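Friday, 2018-02-23. Going to post a few things about cutting coupons and the grocery budget, because people asked after the October thread.

I feed two people. Last year I spent 919 dollars on snacks alone. I know because I kept every receipt in a shoebox and added them up over one long weekend.

The year before that it was 966. So I saved 47 dollars and it took a lot of paper.

Most of the drop came from one change. I stopped shopping at Brirkmont after work and started going Saturday morning with a list. Hungry shopping is where the money goes.
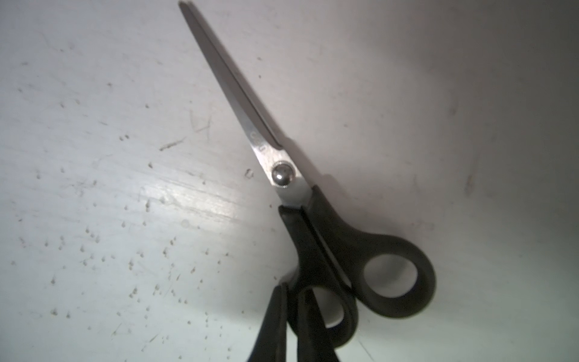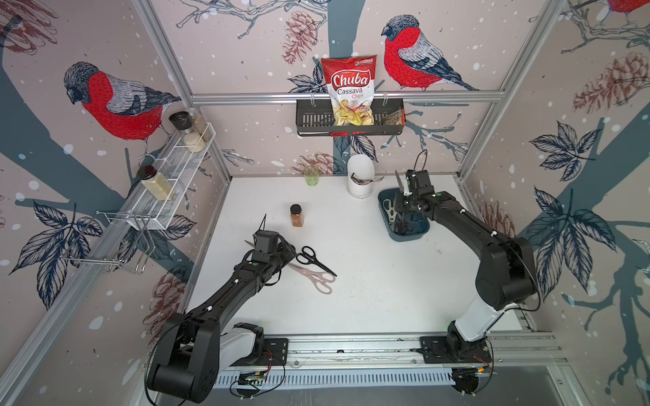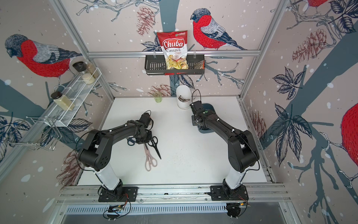
Store brands next. I switched crackers, pretzels and popcorn to the Setia store brand and I can't tell the difference. Salsa I went back on after two jars. Chips are harder, since a bag is mostly air and the sizes keep changing, so I go by the unit price on the shelf tag. Cassava chips like the Chuba bag in the last picture almost never have a coupon, at least where I live. I buy those one bag at a time and put them on the list like anything else.

Unit price is the small number on the tag. Check that it's per ounce on both tags before you compare. Panicker Foods lists some items per ounce and the ones next to them per pound.

Coupons: I only clip for things already on the list. If I have to talk myself into the product, the coupon goes in the recycling.

The Gudus app does digital ones. It works fine but you have to load them before you get to the register. I have forgotten this more than once.

Someone asked if I count soda as a snack. No, it goes under drinks. Drinks went up last year and I'll post that total when I've finished adding it.

Next thread is freezer stuff. Probably Sunday night.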